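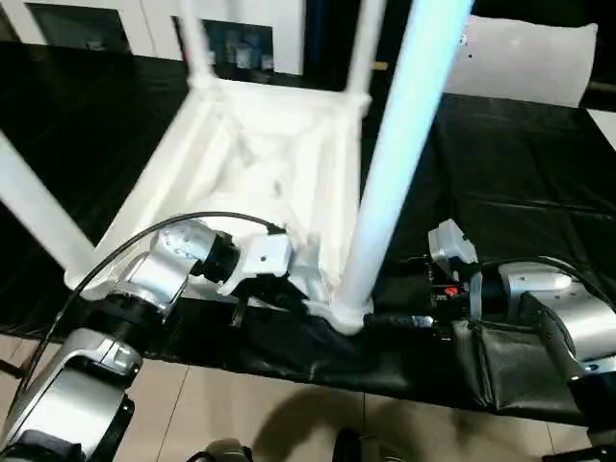
Two-arm stool trial at Takville, with the left gripper engaged on the seat frame.

The Destside comparison is a bench test for robot grippers, worked out at the Takville workshop by Victor Urio and Valquíria Pacheco. It sets grippers against each other on ordinary household goods, and it has become well liked among small robot builders for how much it shows with so little kit.

Setting

Trials are run on a table covered with black plastic sheeting. Pale objects stand out well against it, though folds in the sheet can catch a low fingertip. Each gripper pair gets 40 attempts per object, and a full round comes to 200.

Objects

The best-known object is a white stool laid on its side. It is a splendid test piece! The legs stick out at awkward angles, the rim of the seat gives a gripper something narrow to hold, and the second arm has to find its own place without knocking the first. Pacheco's notes rate the stool above any box or block for showing up weak wrists.

Smooth upright objects make up the other half of the test. A tapered cylinder offers no edge at all, so the result rests on finger shape, grip force and the angle of approach — and small changes in any of these can move a score a long way.

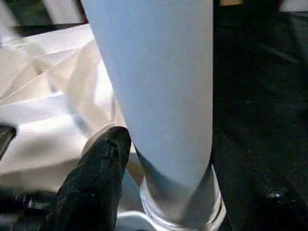
Wrist camera view of a black gripper finger close to a pale cylinder with a clear band near its base.

Cameras

Head and wrist cameras are compared in the same sessions. The head view takes in both arms and the whole stool, while the wrist view is far better for the last stretch before contact. Shiny parts remain hard going for both, as bright reflections can be mistaken for edges.

Scoring

Holds are marked out of 100, with points lost for slips and for dragging the sheet. Urio's first controller, named Pan, is still used as the baseline.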